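Grudix Home emailed me its "Holiday Staging Guide for Sellers" and I have read all of it so you don't have to. Thread.

Background for new followers: my house has been on the market since July. It's a three-bedroom on Girard with a decent roof and a kitchen from whenever beige was in charge. So I'm the target audience here.

The guide's opening claim is that a seasonally decorated home "sells the feeling before it sells the square footage." No source. There's never a source for these. I asked my agent, Harish Namboodiri, whether he'd seen numbers and he said "people like a wreath." OK.

The starter package is $642. That gets you a wreath for the door, a garland for the banister, a fake tree in "whispering pine," and a person to put them up. You don't keep any of it. It's a rental.

I don't have a banister. The house is one floor. I wrote to ask if there was a discount for that and got back a note saying the garland could go "along any horizontal opportunity."

Next tier up is $1,209 and includes scent. A plug-in thing, cinnamon and orange. I've walked into enough open houses that smell like a candle shop to know what I think when I smell it, and what I think is: where's the damp?

Yoon-hee Kang, who sold the place two doors down from me in October, did zero decorating. She moved the litter box to the garage and washed the windows. Sold in 15 days. I realize one house isn't data. It's one more house than the guide has, though.

Page 6 says to take down "anything religious, political, or overly personal" and then page 7 has a full-page spread on stockings with the family's initials on them. Pick one.

Also on page 7: put wrapped empty boxes under the tree so buyers can "picture the morning." I've been a buyer. I was picturing the water heater.

Some replies coming in so let me take a couple.

Preben Hauksdóttir asks if I'm against decorating in general. No! I like a lit-up house. I have a box of lights older than my car and I put them up every year, badly. My problem is being told it's an investment.

Bjartur Hjaltadóttir says her stager moved the couch and took out half the bookshelves and it made a real difference. I believe that. Taking stuff out so people can see the floor makes sense to me. Putting a six-foot tree in front of the only good window in the living room does not.

And that's literally the guide's advice, by the way. "Place the tree at the window for curb appeal." In December, when it's dark by five and the daylight is the one thing I'd like buyers to see.

Bigger gripe – listing photos. If you photograph the house with the tree up and it hasn't sold by February, your listing now tells everybody how long you've been sitting there. The guide covers this in one line: "Consider a refresh shoot." Guess who sells refresh shoots.

Harish does agree with me on that one. He wants the photos we already have left alone, the ones with the lawn still green. Fine by me, I paid for that lawn.

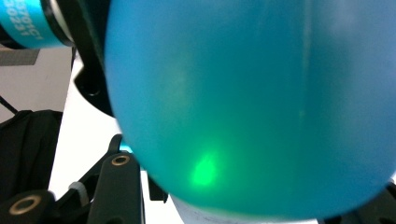 Moving on to outdoor stuff, where the guide gets strange. It wants a "lighting story" from the curb to the front door. I have a curb, then a strip of gravel, then a door. It's a short story.

It recommends Vimari path lights and only Vimari path lights, four separate times. There's no disclosure anywhere that I could find. Maybe they just really love them. I bought plain stake lights at the hardware store and they light the path, which was the job.

Gunnlaugur Brynjólfsdóttir points out that some buyers might be put off by any holiday stuff at all, either because it isn't their holiday or because they're tired. Good point, and the guide's answer is apparently "winter neutral," meaning the same wreath with the red bow taken off. Costs extra.

The testimonials are a treat. "We had an offer the very next weekend!" All right, and what was the asking price? Had you just dropped it? Was it the only house for sale in the school district? A wreath can't be the only thing that happened that week.

There's also a quiz at the end, "What's Your Seller Season Style?" I took it. I'm a Frosted Minimalist. The Frosted Minimalist is advised to buy the $1,209 package. I took it again and picked all the opposite answers and got Cozy Traditionalist. Same package.

What I'm doing instead, for anybody in the same boat: shoveled walk, every bulb in the house working, heat up to 70 an hour before a showing, shoes off the mat. One wreath, real, from the lot by Zoëga. It's already dropping needles but it smells like a tree and I own it.

I'm also putting the last year of heating bills on the kitchen counter. Two different couples asked about them at the November open house. No couple has asked about my lighting story.

If you staged for the holidays and have the before and after, meaning showings per week and the actual offers, send it to me. I will post it even if it makes me look dumb. Please don't send "it felt so magical." I've had three of those already.

Quick correction: the starter package is $647, not $642. There's a five dollar "festive handling" fee at checkout. I only found it because I clicked all the way through to see if they'd charge me for the garland.

They would.

Next open house is Sunday, one to three. No cinnamon.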